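The Cell Behind the Loading Door
19 September 2019

First thing in the morning is the hoses. Not the arm, not the screens. Walk up, hand on the air line where it bends behind the base, feel for a hiss. Then the other side. Then coffee.

The picking cell at Beltarine's shop in Plernness has been running long enough to have habits, and the people who look after it have picked up habits to match. One arm, an Indum, bolted to a steel plate. A two-finger gripper on the end. Next to it a desk with the computer that runs Doãn, the simulator, where every grasp gets tried before the real fingers are allowed near anything.

I spent most of a week there. Came for the arm, ended up mostly watching people tighten things.

The pads go first. Always the pads. Rubber, glued onto the fingertips, and they glaze over with handling until they're slick as a plate. The old rule was swap them when they look bad. Now it's every 2,171 picks, becuase somebody went back through the log and that was where one set finally let go of a grapefruit. Odd number. It got written on a strip of tape on the controller and it has been the rule ever since.

Swapping a set takes 40 minutes if the old glue comes off clean. Scrape, wipe, wipe again, glue, clamp, wait. The waiting is the part people skip. A pad that went on in a hurry will hold all morning and slide sideways after lunch, and then you're chasing what looks like a bad camera calibration for the rest of the day. They've done that. More than once.

Calibration, then. A printed board with a checker pattern, held flat in the gripper, moved through 31 poses while the camera overhead watches. Lights on, same lights every time, door down. The loading door matters more than I would have guessed — sun on the floor in the afternoon and the numbers wander. There's a mark on the wall at the height the door has to be under. Most mornings the result is fine and you go on. When it isn't, you check the camera bracket before you touch the software. Bracket screws, lower left, it's nearly always that one. There is a new bracket on order, due in November, and nobody I spoke to was holding their breath.

Then the simulator side, which I had figured would be the easy half. No glue. No hoses. But it needs looking after too. The virtual basket has to have the same slope to its walls as the one on the shelf, the virtual fruit has to have the right weight and the right slip, and when a pad wears on the real arm the friction in Doãn is suddenly a lie. So after each pad change they drag a sample across a scale, type in the new value, and run the whole thing over.

The run they trust most is also the dullest. A plastic laundry basket on gray carpet, olive yellow, one orange in the bottom and nothing else. The walls are the trouble. A wide gripper coming straight down has all the room in the world in the middle and none near the side, and the rim is where it catches. The vent holes are modeled too, all of them, which slows the run down. They tried solid walls for a while to save time, and went back. The depth camera sees through holes, so the fake one had better see through them as well.

60 tries, fruit moved each time. If the score drops from the day before, nothing real gets picked until somebody knows why. Last month it was a gripper file that had been saved in inches. Half a day, that one. The time before, a finger length nobody had updated when the mounts were changed.

Good days there's not much to see. Hoses, pads, board, basket, then the door goes up and the trays start coming in. End of shift is the same list backwards, minus the calibration. Air off, bleed the line, arm parked folded over its own base with a rag under the gripper for the drip. Log closed, pick count copied onto the tape by hand even tho the controller keeps its own. The computer stays on, still working through fruit positions for the morning.
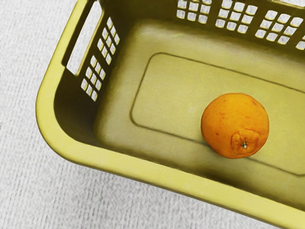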